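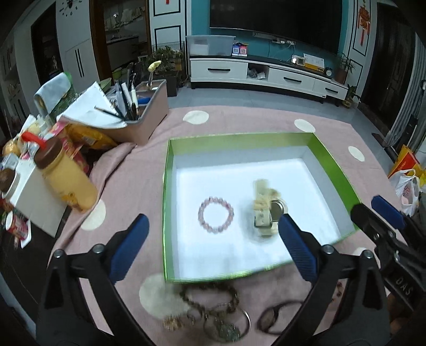

The big jewelry sort, on my pink polka dot tablecloth

What's the best way to keep bead bracelets and a watch in one shallow box?

Posted by Syafiqah Krishnan, May 26, 2019 in Home & Closets
Viewed 1,231 times, 2 replies

Hi all! I finally took every bracelet out of the pouch they've been living in (for years, I'm embarrassed to say) and spread them out on the table, and I'm so happy I did, because I'd forgotten I owned half of them. There's a pink and lilac one with see-through beads that I used to wear to every wedding, a dark brown beaded one, a thin silver bangle, a dark cord bracelet with an oval brown piece in the center, and a few more in reds and ambers. Plus a little gold-colored ornament that I think came off something but I love it anyway.

I want to use a shallow box with green edges and a white bottom. The white makes the colors look fantastic! It has no dividers and no lid. My plan was to put the everyday things in there and keep it on the dresser, so I can see everything in the morning while I'm half asleep.

What I can't work out is the watch. It's cream, with a strap that holds its curve, so it won't lie flat. If I put it face up it rocks, and if I lay it on its side it takes up a good chunk of the box.
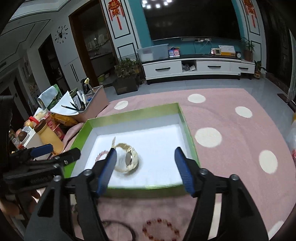

I don't mind giving it the space, I wear it almost every day. But I don't want the case back rubbing against the beads, or the bangle knocking the glass every time I pull the box toward me. Should the watch get its own end of the box, or should it go somewhere else completely?

Also, is it bad to store stretchy bracelets lying in a loop? My aunt hangs all of hers and swears by it. I have the room for hooks but I really like the box.

Thank you!! I've read so many old threads on Drandora this weekend and my closet is already twice as nice.

beadsandbiscuits
144 helpful votes

Oh, I love this kind of job! Keep the box, and keep your loops. Elastic does best when nothing is pulling on it, so lying down in a relaxed circle is just right. Your aunt's hooks are great for chains and for long necklaces that tangle, but a heavy stone bracelet on a hook is hanging from its own elastic all day long. I lost a beautiful one like that. Beads under the radiator, beads in my slippers, I was still finding them at Easter.

For the watch, yes, give it an end to itself. Stand it on its side and put something soft through the middle of the loop. A rolled-up sock works (a clean one!) and so does a strip of felt wound into a sausage. You want it thick enough that the strap rests against it without being stretched. Once it has that bit of weight inside, it stops tipping over when you slide the box around.

Then make a little wall between the watch and everything else. I cut mine from a cereal box, covered it in leftover wrapping paper and folded the bottom inch under so it stands up. Cost nothing and it's survived two moves. If you want to get fancy, those narrow drawer dividers fit too, but measure the inside of the box first and not the outside. Guess how I know.

Other things I'd do while it's all out on the table:

Wipe the beads with a soft dry cloth before they go in. Lotion and sunscreen build up and you won't notice until you see the cloth.

Give each elastic a very gentle pull and look between the beads. If you can see fuzzy threads, restring it now while you still have them all.

Bangle goes flat against the far side with the small bracelets inside it. It makes a perfect little ring to hold them and saves a ton of space.

Loose ornament goes in a matchbox or a pill organizer, or it will vanish by Thursday.

And line the bottom with felt if the beads slide. A cream or pale gray would keep that bright look you like. Please come back and show us how it ends up!

Tomasz in the attic

Separate box for the watch. I keep mine in the tin it came in, next to the keys.

Syafiqah Krishnan

Thank you both! beadsandbiscuits, the bangle trick is genius, I did it straight away and it freed up nearly a whole row. I checked the elastics too and the dark brown one is definitely fuzzy, so it's off to be restrung. Khoo, the little repair counter near my work, does them while you wait.

Going with the sock for now (clean!) and a cardboard wall this evening. Does anyone know if felt leaves fluff on cord bracelets? Mine seems to collect everything.

beadsandbiscuits

The cheap craft kind does, a bit. Go over it with sticky tape before you lay it in and you should be fine. So glad the bangle worked!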